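Home Help Board > Bedding and Laundry

Small dark spot on gray bedding won't come out, and how to keep the duvet from sliding

Asked 1 April 2019 | Viewed 841 times | 3 answers

I have two problems with the same bed and I'm putting them in one post. Moderators can split it if they want.

First problem. There is a small dark spot on the bedding. I first saw it after I put the summer set away last September, and it has been through the wash several times since then, warm, with ordinary powder. It gets a little lighter and then I think I'm imagining that it got lighter. I don't know what it is. It could be ink, or grease off a zipper, or something from a shoe. The tag says cotton and polyester.

Second problem. The duvet creeps toward one side. I make the bed in the morning and by evening it hangs down along the open side, and the loose corner ends up near the floor. I sort laundry on the bed and keep the basket right beside it, so I'm pulling clothes across the top all the time, and I suppose that doesn't help. There isn't much space to move things. The wardrobe is next to the top end of the bed and the radiator is on the same side of the room. 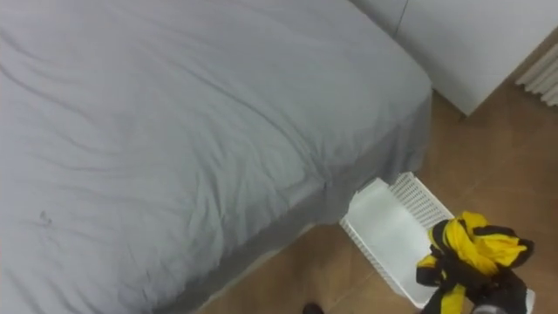 Ghazal Bahrami: Is the spot on the cover or has it gone through to the filling? Take the cover off and look before you treat anything. If it has gone through you need to do both, and the filling is a lot slower to dry.

Reply from the asker: Just the cover. I looked at the inside and the filling is clean under it. I should add that the fitted sheet has a speck too, close to the middle, so maybe the same thing caused both.

ANSWER 1 (accepted, 71 votes)

Treat it as grease first and ink second. If you start with rubbing alcohol and it's grease, you can spread it.

Put a folded white towel under the spot. Put one drop of plain dish soap on it and work it in with a fingertip. Leave it 18 minutes or so, it isn't critical, and rinse from the back of the fabric with warm water. If the towel picked up color, move to a clean part of the towel and do it again.

If nothing moved after two rounds, let it dry and try rubbing alcohol on a cotton swab, dabbing from the outside in. Test the inside of the hem first. Gray dye is usually fine, but I have seen a Rirnia set go pinkish where the alcohol sat.

Don't put it in the dryer until you're happy with it. Heat sets most of these. If you have been drying it hot since September, it may not come out all the way, and I would lower my expectations.

For the sliding — check whether the duvet is too wide for the bed. If it's the right size and still moves, the filling may be sliding inside the cover and dragging it over. Sew a short tape in each inside corner and tie the filling to it. Karimi sells clip-on ones, but they come loose in the wash.

ANSWER 2 (8 votes)

I agree with the soap. My addition is to stop sorting on the duvet. Fold it back or take it off and sort on the fitted sheet, which is held on at the corners and stays put when you drag clothes over it.

Look at what you're putting down, too. My small dark marks came from trim. Anything with black straps, a black hood or a shiny coating goes in a separate pile now, and it gets washed on its own the first couple of times. A damp black strap left lying on pale bedding can leave a mark exactly like the one you describe. I can't say that's what happened to you.

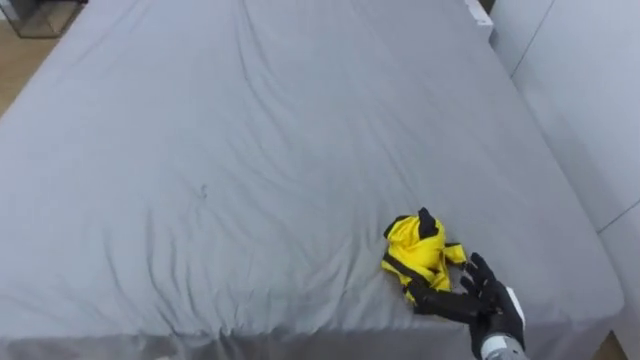
Yellow and black garment on the fitted gray sheet, crumpled.

To test a strap, wet a white cloth, press it on the black part and hold it there for a minute. If the cloth stays white, the strap is probably not your problem. Check zipper pulls the same way. They can carry a bit of oil from the factory, and that would fit with Answer 1.

With coated fabric, keep the iron off it and don't hang it over the radiator.

ANSWER 3 (0 votes)

Perell stain stick. Used it on everything for years. Don't know about ink. For the duvet just buy a smaller one, or the Cokell kind with the buttons

Comment on Answer 3: Buttons on the cover don't stop it from sliding, they only close it. You still need the corner ties.

Comment from the asker: Did the dish soap twice on the cover. The spot is fainter but I can still find it if I look. Haven't started on the sheet. Corner tapes are sewn in on two corners and I ran out of tape, so I'll do the others when I get to the store. Accepting Answer 1.

Related questions
Fitted sheet puckers along the edge of the mattress
How often should a duvet filling be washed?
Black trim bleeding onto light clothes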